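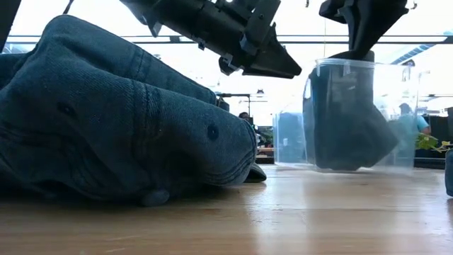
Jeans on the table. Check the pockets first!!

Lacson Street Swap - questions we keep getting

When is it?
Saturday. Doors at 9 am, we close at 1 pm. Drop off starts at 8, not before please.

Where do I park?
Lot behind the Tandus building. Fills up fast. Street parking on Muvar Ave is free till noon. Don't block the bakery driveway, they will tow.

How does it work?
You bring stuff, you get points, you spend points. No cash. One adult item = one point, coats and boots = two. Kids clothes are free, just take what you need.

What can I bring?
Clean clothes, shoes in pairs, belts, bags, small toys. Limit is one large bag per person. Last March we got 600 pieces before 10 am and ran out of hangers.

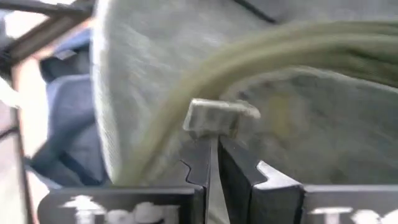
Toys - small ones OK but bag them by set. Loose pieces get lost in about a minute. A plain little gray block like the one here could go with anything, so if it belongs to a set, tape the bag shut and write the name on it. Puzzles only if they're complete. No stuffed animals, sorry, we have way too many.

What do you NOT take?
Underwear, swimwear, pillows, car seats, helmets. Anything with a broken zipper. Stains = no, even small ones.

Are ripped jeans ok?
If they were sold that way yes. If the knee blew out, put them in the scrap bin by the door. Stondar Quilters pick that up after.

Do points expire?
No. We keep your card on file. Dont lose your number tho, there are over 300 cards in that box.

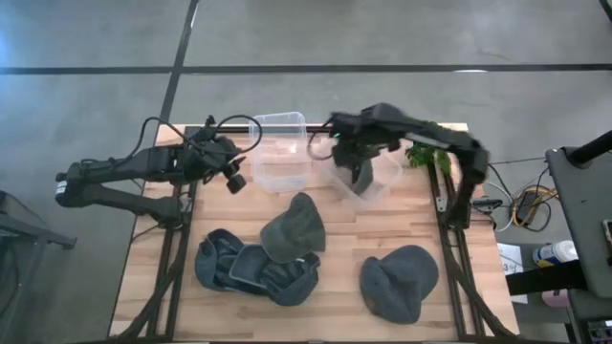 Table with the clear plastic container, toward the back.

Can I try things on?
Two curtains in the hallway. Line gets long after 10, wear leggings or somthing thin and try it over.

Can I come just to shop?
Yes. First timers get three points at the door.

I left something in a pocket!
Email us, say what it was and what item. We hold found stuff until the next swap. Keys go to the front desk at Tandus.

Dogs?
Outside only.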